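Zoltley Dual-Arm Counter Kit
Planning and ordering notes for kitchen installations

The Zoltley kit is two arms, two grippers with black parallel fingers, a control box and a head-height camera. It is sold for benches and counters that stay in daily use. The counter does not have to be cleared before work starts, but reach and cable routing should be settled before an order is placed.

Item numbers
1,094: two arms, white gripper housings, control box
1,097: as 1,094, with head camera and second finger set

Working area
Each arm covers 65 cm from its base. Plan the layout so that small bowls and dishes sit toward the middle of the counter and tall appliances sit at the back or to one side. Leave 10 cm between an appliance and the nearest arm path.

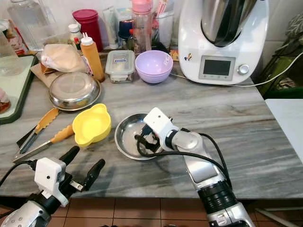 Right gripper lowered into a shallow steel bowl; left gripper open. Marble counter.

Cables
Gripper cables run outside the arm. Slack is set at installation and should be checked with the arm fully extended and with the gripper at its lowest working height. Too much slack will collect in open containers. Clips are included with both item numbers. Replacement cables are ordered per arm, left or right.

Surfaces
Polished stone, wood and steel are all acceptable. Reflective bowls can affect depth readings, so allow time for a calibration pass with the customer's own dishes. Vlasta Nedeljković at Brellness, who handles site surveys, asks for a list of these before the visit.
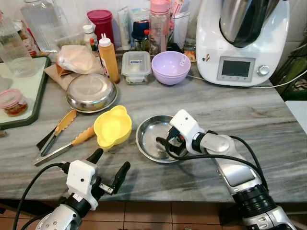

Gripper fingers inside the steel dish, with the yellow bowl and tongs alongside.

Budgeting
The list price covers hardware and one calibration visit. Budget separately for:
Mounting frame (Vanhove, standard or narrow)
Spare fingers, one set per arm
Floor protection where the base stands on tile
Operator training, nearly two working days

Mounting frames have the longest lead time and should be ordered first. Frames ordered after August ship with the revised Kusau foot plate, and older foot plates do not fit them.

Quotations: Velimir Georgiou, Brellness sales desk. Please state counter depth, counter height and item number.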